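Drendley College students reach final of Arken Sorting Challenge

A student team from Drendley College has been selected for the final of the Arken Sorting Challenge, the annual competition in which entrants teach a robot to pack, sort and tidy household goods. The team is one of 11 chosen from 119 entries and will compete at the Mac an tSaoi Hall in October.

Entrants are given no finished program. Each team must record its own demonstrations of a task, use them to train its system, and then submit the results for judging. The Drendley team chose storage and put forward 47 recorded demonstrations, all carried out by hand at a desk – a setting the students felt would be familiar to most people.
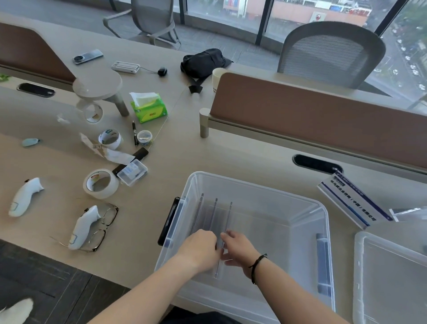 Hands at work on the upright dividers of a clear plastic storage bin.

The project forms part of the college's second-year course in applied automation, which is supported by Claranov. Students on the course plan their own work, keep a written log and present their findings to staff at the end of each term. Thin, see-through parts were chosen as the subject of this year's entry following a classroom study of objects that computer vision systems find hard to detect.

At the final, teams will be given two hours to set up before the judging panel sets each of them a task they have not seen in advance. Marks are awarded for accuracy, care in handling and the quality of the written log.

The college wishes to congratulate all students involved and to thank Claranov for its continued support of the course.

Applications for next year's course in applied automation are now open. Further details are available from the Drendley College admissions office.

ENDS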